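Packing a Lunch That Makes It to Noon

The lunch bag drawer at our house is a sorry place by the end of summer. I opened ours last week and found two bags that no longer zip, one that smells of a banana I would rather not think about, and a stack of lids belonging to containers that have gone wherever containers go. So I spent a pleasant evening sorting it all out at the kitchen table, and since several of you wrote in after the last newsletter asking for more on packed lunches, I thought I would pass along what I've settled on. There are 2,100 of you reading now, which still surprises me every time I look, and I suspect a good many of you have a drawer just like mine.

The bag I keep coming back to is the plain soft kind with a zipper over the top and one handle. I've tried the stiff ones with compartments, and they are lovely in the store, but they never fold down, and the compartments are always the wrong size for what I want to take. A soft bag will make room for an awkward cucumber. It will also lie down in the bottom of a tote on the Skidham bus without poking anybody in the ribs.

Now, the cucumber. I take mine whole and slice it when I sit down to eat, with a little folding knife I keep at work. Cut at seven in the morning, it weeps all over everything by lunchtime (ask my library book). The same goes for lemon – take it whole, cut it there, and squeeze it over whatever you brought. Half a lemon on plain rice and beans does more than any bottled dressing I've bought, and the other half goes in your water glass.

For the rest of the meal I like a rectangular glass box with a lid that locks down at the edges. Glass is heavier, I know, and the walk up from Vuncombe station reminds me of it. But it doesn't hold on to the smell of last night's onions, and tomato sauce washes right off. The box goes in first, flat on the bottom, and the vegetables go in afterward so they don't get squashed. Grain salads are what I pack most. I cook 200 grams of bulgur at the start of the week, the coarse kind from Çetinkaya on the corner, and it sees me through four lunches with a handful of parsley and whatever cheese needs using up.

When you get home, empty the bag right away and leave it standing open on the counter overnight. A wipe with a damp cloth and a drop of dish soap takes me less time than boiling the kettle. If the lining has gone a bit sour, sprinkle in a spoonful of baking soda, zip it shut, and shake it out over the sink in the morning. The Hukthorpe swap shelf is taking spare containers again through September, by the way, with or without lids – mine will be the ones without.
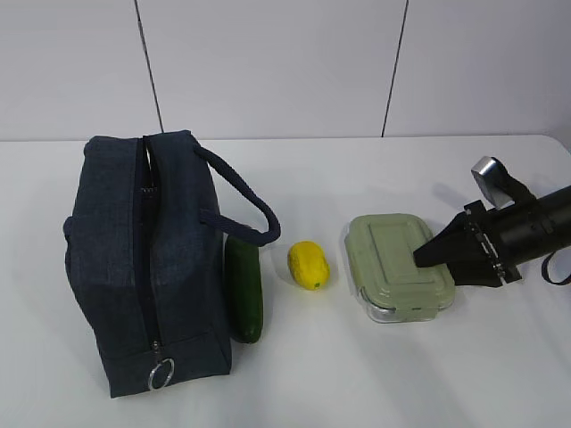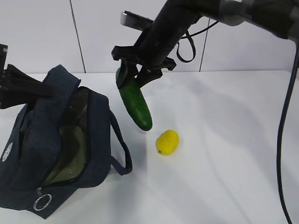
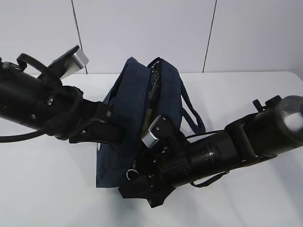

Can I put a soft lunch bag in the washing machine?

Check the label first, and if there isn't one, wash it by hand in the sink. The padding in many soft bags bunches up in a machine, and a stiff bottom panel can come out bent. Lukewarm water, a little dish soap, and an old toothbrush along the zipper will do the job. Leave it to soak for 10 minutes if there's a stain, rinse it well, and hang it upside down with the zipper open until the inside is completely dry.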